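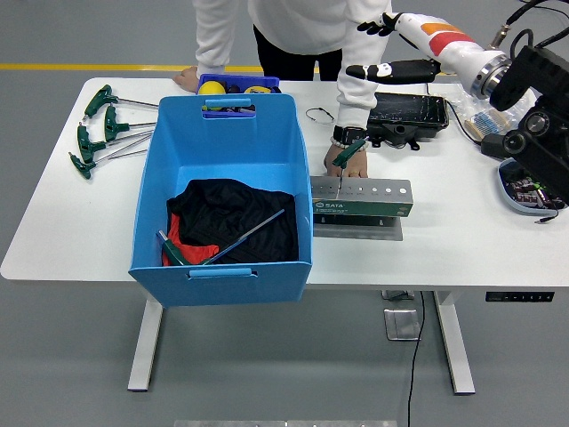
Verstärkung für unsere Roboterzelle gesucht (m/w/d), Einrichten und Instandhalten, Teilzeit oder Vollzeit

Hallo! Ich bin Myrtle Kowalczyk und kümmere mich bei Plarton um die Zelle 2, also um genau einen Arm, eine Hand, einen Tisch und ziemlich viele Kabel. Bisher mache ich das zusammen mit Percy Montoya, aber Percy wechselt im Januar nach nebenan zum Projekt Proltus, und dann stehe ich mit dem Innensechskant allein da. Deshalb suche ich dich!

Worum geht es? Unsere Zelle läuft werktags und sortiert, greift, legt ab und fängt wieder von vorne an. Auf dem Tisch liegt je nach Programm etwas anderes: Werkzeug, Stoff, Kleinkram in blauen Körben. Der Arm ist weiß mit orange-rotem Streifen, die Hand schwarz-weiß, und beide wollen gepflegt werden. Am Anfang jeder Schicht richten wir den Tisch ein, fahren die Referenzpunkte an und schauen, ob die Hand noch dort zugreift, wo sie zugreifen soll. Meistens tut sie das. Wenn nicht, fängt der Teil der Arbeit an, den ich am liebsten mag (Percy sieht das anders, der mag die Kalibrierung).

Was du bei uns machst:

Du richtest den Arbeitsplatz vor dem Lauf ein und stellst ihn nach einem Programmwechsel um. Der Ständer für die T-Griff-Schlüssel zum Beispiel muss auf der Platte immer an derselben Stelle sitzen, sonst stimmt die Ablage nicht.
Du ziehst die Schrauben an Flansch und Halterung nach, prüfst die Gelenke auf Spiel und hörst hin, wenn etwas anders klingt als gestern.
Du kontrollierst die Kabelführung oben am Arm und tauschst, was durchgescheuert ist.
Du wechselst die Fingerkuppen der Hand und lernst sie danach neu ein.
Du schreibst ins Schichtbuch. Kurz, aber so, dass ich es am nächsten Morgen verstehe!

Dazu kommt die große Wartung nach jeweils 800 Betriebsstunden, dann steht die Zelle einen Tag und wir nehmen uns alles einmal vor. Die Liste dafür hat 43 Punkte, die gehen wir anfangs gemeinsam durch, bis du sie auswendig kannst oder zumindest weißt, wo sie hängt.

Was du mitbringen solltest: eine Ausbildung in Mechatronik, Elektronik oder Industriemechanik, oder etwas Vergleichbares, das du mir gerne in eigenen Worten erklären darfst. Du solltest einen Schaltplan lesen können und vor dem Griff in die Zelle immer den Antrieb freischalten, da verstehe ich keinen Spaß. Löten ist schön, aber kein Muss. Programmieren musst du nicht können, ein bisschen Neugier darauf schadet aber nicht, die Parameter der Hand stellen wir nämlich selbst ein. Deutsch brauchst du für das Schichtbuch und die Absprachen, Englisch für die Handbücher.

Was wir bieten: Eine unbefristete Stelle ab 70 Prozent, wer mehr möchte, bekommt auch Vollzeit. Die Frühschicht beginnt um 7 Uhr, die Spätschicht machen wir im Wechsel, Nachtschicht gibt es bei uns keine. Die Einarbeitung läuft über unseren Partner Skillance, danach gehst du ein paar Wochen mit mir mit. Die Tische sind höhenverstellbar, was meinem Rücken sehr gutgetan hat. Eigenes Werkzeug brauchst du nicht, du darfst deinen Lieblingsschraubendreher aber natürlich mitbringen (beschrifte ihn bitte). Arbeitsort ist die Halle im Haus Campbell, Fahrräder kommen in den Hof.

So bewirbst du dich: Schick mir deinen Lebenslauf und ein paar Zeilen dazu, welche Maschine du zuletzt wieder zum Laufen gebracht hast und woran es lag. Das darf auch die Waschmaschine deiner Eltern gewesen sein! Ein klassisches Anschreiben lese ich auch, verlange ich aber nicht. Wenn es für uns beide passt, kommst du für einen halben Tag zum Probearbeiten vorbei, bezahlt natürlich, und wir richten zusammen die Zelle ein.

Bewerbungen bitte über das Formular auf unserer Karriereseite, Stichwort „Zelle 2“. Fragen vorab beantworte ich gern am Telefon, am besten nach 14 Uhr, vorher habe ich meistens beide Hände voll.

Myrtle Kowalczyk
Instandhaltung, Plarton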